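Nov 5, 2024
Progress report to Skallberg, second period
Project: Repair and reuse of household goods in Nalport
Prepared by Moushumi Saha

The work started in July as planned. In this period we collected 737 items from homes, and 200 of them were cleaned, checked and given to new families. The rest are in the store at Jenden, which is dry but too small for us.

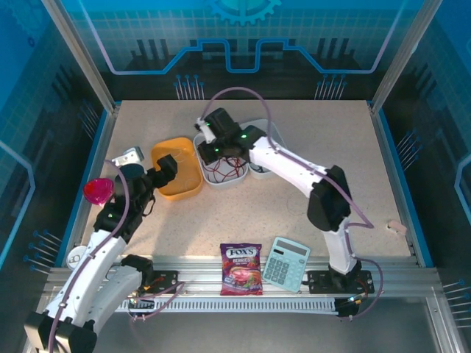
Containers and small household objects on the work surface.

The sorting rules were changed one time. At first we accepted everything, and this made a lot of extra work for the team. Now we ask people to call before they bring electrical goods – the number of broken kettles became much lower after this.

Mahfuz Bhuiyan gave the repair course to 28 people. Most of them finished it, and several have asked for a second level. We do not have money for a second level in the present budget.

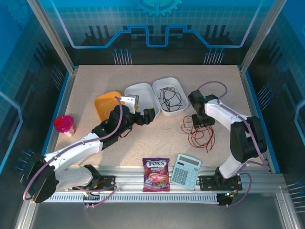

On spending, we are a little under the plan, because the van from Sangkhawat was rented for fewer days. We kindly ask your permission to move 3,000 from transport to storage – this would pay for a second room at Jenden until the end of the project. The total budget stays the same. Receipts for the period are attached in a separate file.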